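Home | Science Desk | How Machines Work | Ask Us
Print this page | E-mail this page

Why Did the Robot Stop?
Dec 1, 2018

A robot at the Tollen test room was given one job: move clothes between a laundry basket and a bed. On run 441 it stopped, and a red fault light came on. A fault is a problem that a machine detects in itself.

Cameras near the hands help the robot find cloth. Cloth is difficult because it has no fixed shape. 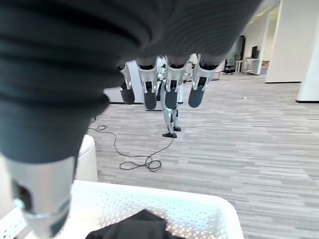 What the fault was

Each arm has a cable on the outside. A cable carries power or signals. If it catches on something, it can pull out of its socket. On run 441 one signal dropped out for 12 milliseconds. The arm's computer no longer knew where the hand was.

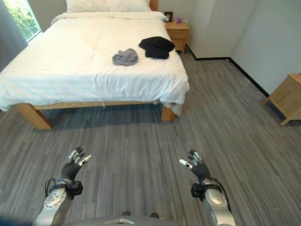 What the robot did next

It did a "safe stop." The motors held still and the program ended. Engineer Siriporn Ratanaporn pressed the stop button before she went near the arm. She then found a loose plug and replaced the clip.
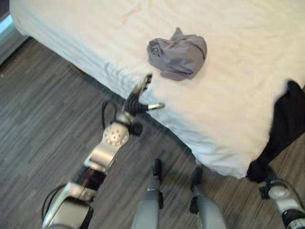 The left arm at the side of the bed, with gray cloth on top.

Safety rule: never reach toward a robot that has stopped by itself. It may still have power.

Word list
Socket: the part a plug fits into.
Signal: a message sent along a wire.

Shares: 891 | Comments: 12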